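Fellent Foam Play Blocks: Frequently Asked Questions

Care, storage and ordering information for the Fellent range of printed foam blocks. For the Adano felt range, see the separate page.

What are the blocks made from?
Closed-cell foam, cut to shape and covered with a printed skin. The skin is bonded on all faces and is not meant to be removed. There is no filling that can leak out.

What is printed on them?
The food series carries a picture inside a rounded window on the front face. The background pattern varies by batch. Speckled, striped and plain backgrounds are all current, and blocks from different batches can be mixed in one set.

Are all the blocks in a set the same size?
Blocks in the food series share one depth, so they line up evenly at the front of a shelf or table. Height and width differ between shapes. Dimensions are given on the box label.

How do I clean them?
Wipe with a damp cloth and a little washing-up liquid, then wipe again with clean water. Stand the blocks on edge to dry. Do not soak them, put them in a dishwasher or use bleach. Solvent cleaners will lift the print.

Can they be stored in a basket?
A basket or open bowl is suitable if the blocks are dry. Do not place heavier toys on top. Foam left under load for several weeks may keep a dent.

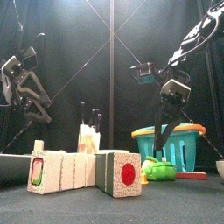
How do I get a dent out of a block?
Leave the block unloaded at room temperature overnight. Shallow dents normally recover by morning. Deep creases in the skin are permanent. Do not use a hairdryer, iron or hot water, as heat loosens the bond between skin and foam.

Will the print fade?
It will fade slowly in direct sunlight. Keep the blocks away from south-facing windowsills when they are not in use.

What load can a block take?
The standard block is rated for 400 g resting on its top face. This covers stacking with other blocks. It does not cover sitting or standing on them.

Can I buy a single replacement block?
Single blocks are sold under order code 3238. Add the shape number from the box label (66 for the short block, 87 for the long one). The background pattern cannot be chosen.

Do they fit the Chávez storage tray?
The short block fits. The long block stands slightly above the rim, so the lid will not close over it.

Where are orders sent from?
All orders leave from the Urmont warehouse. Orders placed before 2 p.m. are packed the same working day. The warehouse closes for stocktaking in December, and dates are shown at checkout.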